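Hanging the leather belts by the buckle, good or bad?
Zesthorpe Barbell Forum > Home and Club Gyms > Storage

clitelik_lifts
Our club has two shared leather belts, and until April they were lying rolled up in a box. They became stiff like a snail shell and people complained. So I want to hang them. My question: is it bad for the leather if all the weight hangs on the buckle?

Wirnasow
I hang mine by the buckle for years and the holes did not stretch. A belt is not so heavy. Rolled is also fine if you don't roll it tight.

Heinonen
I do not agree with rolled. The wide back part gets a curve which is not the curve of your body, and then you fight with it in every warm-up. Hang it, but please not near a heater.

610kg_someday
Buckle is OK for a lever or prong belt. More important is what you screw the rail into. I had a rail in soft plaster and it came down with three belts and a skipping rope. Use proper anchors.

Wirnasow
Reply to Heinonen: my rolled belt is fourteen years old and has no problem. I think it depends on the leather. But OK, for a club hanging is easier, people will never roll it nicely.

clitelik_lifts
Thank you all. The rail is bought now, flat steel. Do I oil the leather before hanging? One person told me every month.

Heinonen
Every month is too much, it becomes soft and then it does not support you. Wipe the sweat with a dry cloth, and a little conditioner one or two times in the year.

610kg_someday
I never put anything on mine, only the cloth. Show us the wall when it is ready. 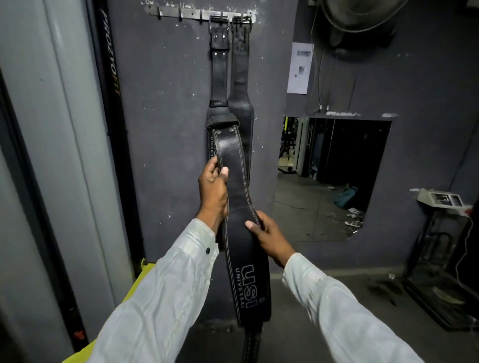 clitelik_lifts
Thread starter, equipment keeper
2023-07-28

So they are hanging, both by the buckle. The one in the hands is the Universal with the light stitching, the more scuffed one is next to it on the right. There are still free hooks on the left side, so a third belt can come. The dark paint around the rail is flaking and I will have to repair the wall, any advice for this is welcome also.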